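Karkmont gripper kit – anyone living with one?
Posted in November by benchmoss

I've had the Karkmont kit on my table for 4 weeks now, and I'm fonder of it than I expected to be. It was $525 with the arm mount, which made me swallow hard, but the fingers are slim and it's been so pleasant to set up! I've been giving it a basket of toys and the stair-step boxes to sort into. 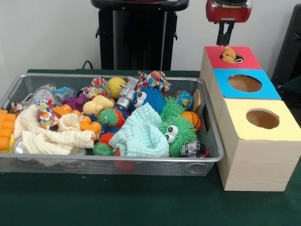 Karkmont fingers over the red box, toy basket alongside.

The puffer balls are my favorite test, all that fuzz. Cloth is harder, and I'm still fiddling with the grip force.

pintailroad wrote:
Lovely setup, but I can't agree on the price. My Galang cost a good deal less and handles soft toys just fine. I ran 53 picks one evening and only grumbled at it twice.

benchmoss wrote:
Fair enough, though I tried a Galang at my brother's place and the fingers felt thick to me. That small hole in the red top would drive me up the wall with it.

oldferry wrote:
I'm with pintailroad on price, and with you on fingers. Mine has done over 1000 picks and the pads are going shiny. Does Provus still sell spares?

pintailroad wrote:
They do – ask for the soft set.

Contact the moderators | © Jestham Forums | Back to top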